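Ticket 63 – Sayce tooth chart shows wrong molar numbers
Opened by: Kobina Owusu, Apr 10, 2020
Status: waiting for reporter

When I click the lower left first molar, the panel opens the second premolar. The upper teeth are correct. I cleared the cache two times, no change.

Maribeth Ambrosio: I can repeat it in build 13, but not in build 9. Please switch off "show wisdom teeth" and try again.

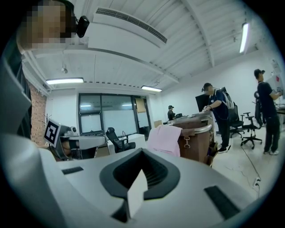

Attachment 1 – gray and white gripper, black opening

Kobina Owusu: With this option off, the numbers are right.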